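Kavico counter-tidying service, trial acceptance
Pre-run safety and inspection checklist, vanity cell
Completed by: Chie Miyazaki
Reviewed by: Mohammed-Awal Agbenyega
Trial week: June

Status key: OK / FIX (correct before start) / NOTE (run allowed, follow up)

1. Emergency stop within reach of the operator's seat. OK
Comment: Pressed and reset twice. The Rebane controller needs a manual restart after each reset, as the quote says.

2. Arm base clamped, no play at the table edge. OK
Comment: Retightened Thursday morning. Please add this to the daily list. It is only in the install guide now.

3. Payload setting matches the item set. OK
Comment: Limit entered as 900 g. Heaviest item in the set is 700 g.

4. Speed limit in shared-space mode. FIX, then OK
Comment: The profile loaded from the Skaster package was the fast one. Changed to the slow profile and saved under a new name. Kavico should ship the slow one as the default.

5. Cables clear of the walkway and of the arm's travel. NOTE
Comment: Travel is clear. Floor cables at the base still need a cover strip. M-A. A. to ask Kavico whether one comes with the kit or is extra.

6. Fingertips seated, pads not worn. OK
Comment: Pads are rated for 3000 cycles. Counter was zeroed at install.

7. Wrist camera lens clean, live view steady. OK
Comment: Bright light from one side washes out part of the white surfaces in the wrist view. Close the blinds further if detection drops. Ask Kavico about fixed exposure.

8. Clearance over fixed fittings. OK
Comment: Keep-out height over the faucet is set at 30 mm. The handles and spout are polished chrome, so do not rely on the camera for this height. Use the taught points.

9. Water supply to the fixture. OK
Comment: Not connected for the trial. If we buy, this line has to be rewritten for a working sink.

10. Containers closed before placing. NOTE
Comment: Check caps by hand at every reset. The service terms leave spills to the customer. I would like that clause changed before we sign.

11. Operator briefed, second person in the building. OK
Comment: Both names on the door sheet.

Reviewer's remarks (M-A. A.): Agree with all of the above. Item 4 should be a stop item on the Ikby site too, as they have the same package. Item 5 can stay open for the trial but not for acceptance. Send me Kavico's answer on item 10 when it comes.
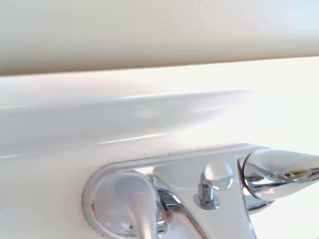
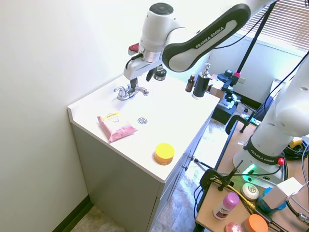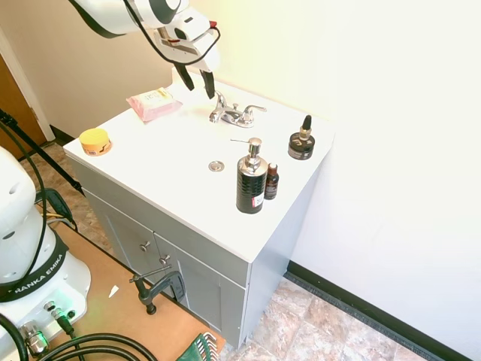

Vanity cell, Kavico trial. Chrome faucet (item 8) in all three views; arm over the counter in the second and third.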